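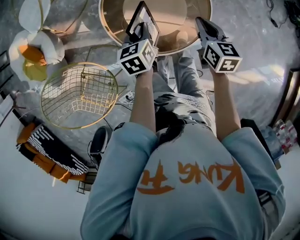

Reference > Building Materials > Floors > Screed

Floor screed

A floor screed is a layer of sand, cement and water, usually laid over a structural concrete slab, that gives the finished floor something flat to sit on. The slab underneath is supposed to be flat already. The existence of the screed is generally taken as a comment on how often that is the case.

The word also refers to the straight board used to level the material, to the strips the board rides on, and, as a verb, to the act of dragging one along the other. It is therefore possible to screed a screed with a screed, and apprentices are told so on their first morning.

Composition

A traditional screed is mixed at one part cement to three or four parts sharp sand, with just enough water that a squeezed handful holds its shape. This is known as the snowball test. Too little water leaves a crumbly floor. Too much gives one that shrinks, cracks and dusts for years, although it is very pleasant to spread on the day, which explains its continuing popularity.

Flowing screeds, often based on calcium sulfate, are pumped in as a liquid and find their own level. They also find any gap in the plastic sheeting, and a good deal of the trade literature is devoted to where they were next seen.

Types

Bonded screeds are fixed to the slab with a slurry or bonding agent and can be fairly thin. Unbonded screeds lie on a plastic membrane and need more depth to stop the corners from curling. Floating screeds go over insulation and are the usual choice where heating pipes are buried in the floor. A cement floating screed in a house is commonly specified at 2 1/2 inches or more, a figure that tends to shrink once the doors have been hung.

Drying

The customary rule allows one day per millimeter of thickness for the first couple of inches and longer after that. The rule assumes good ventilation, moderate temperatures and a client with somewhere else to live. Moisture should be checked with a hygrometer before any wood or vinyl goes down. Pressing a palm to the surface and nodding remains the more widespread method.

Heating pipes under a cement screed should stay off during the early curing period, then be brought up by a few degrees a day. Turning them to full on the first cold evening is the leading cause of long diagonal cracks and of short telephone calls.

The Besulden floor

The town of Besulden is known among flooring contractors, and to hardly anyone else, for the floor of its covered market. The hall was screeded in May by the Vumlow company under its foreman, Nicanor Ledesma, who divided it into 14 bays and laid alternate ones first so that each could shrink in peace. The contract allowed about 30 days for drying. The market reopened well before then, and the fish stalls, which were heaviest and wettest, were placed on the newest bays.

Ledesma's report to the owners ran to 60 pages, most of them concerning fish. Two bays were broken out and replaced. The others are still in use, and the patched pair can be told apart by their darker color and by the stallholders' habit of pointing at them.

The Akolgo method

In Akolgo, screeders set their level strips in wet mortar and pull them out as they work backward toward the door, filling the grooves by hand. Supporters say it saves time and timber. Critics, chiefly from neighboring Predska, say that the grooves always show, and that the method depends on the screeder having remembered where the door is. Both places produce floors of much the same quality.

Common defects

Curling, in which the edges lift as the top dries faster than the bottom, is most frequent in unbonded work. Hollowness is found by tapping and listening for a change in note, and does not always call for repair if the area is small and carries little load. Dusting can be treated with a surface hardener. A screed laid to the wrong height has no recognized treatment apart from a thicker carpet or a shorter door.

Filed under: Cement and mortar | Floors | Site work

Related articles
Power float
Expansion joint
Sharp sand
Damp-proof membrane
Self-leveling compound
Underfloor heating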